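Subject: Re: [vultarik-users] Label disagreement between the two annotation passes
Date: 8 April 2025

> We reran the Skummont labels through the second pass and 316 of 397
> records match the first. The rest are split over several classes.
> Should the mismatches be dropped before training, or does Vultarik
> have a way to keep both labels?

Keep them. Vultarik reads a second label column if you set label_mode to "soft" in the config. Each record then gets a weight per class instead of a single class. The loss function has to match, so change that setting too or the loader will stop with a type error.

Before you do that, sort the mismatches by class pair. In our Flistow set most of them came from 2 pairs, and both went back to a vague line in the guidelines. We rewrote the line and relabeled those records only. It took less time than tuning the model around them.

Do not drop records from the test split. If you remove the hard ones there, the score goes up and tells you nothing about production data.
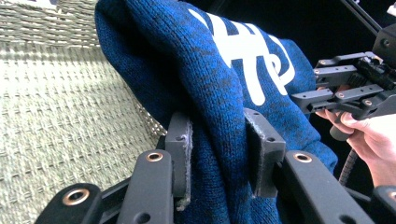

Class names cause a good part of the trouble. If the guidelines allow both "color" and "pattern" as the main attribute, two people can read the same item differently and both be right. A sweater like the blue one, with navy flecks through it and white lettering across the knit, could go under solid, mixed or printed. Pick one order of priority and write it down.

The export from Vrettos still trims class names at the first space. Use underscores until version 7.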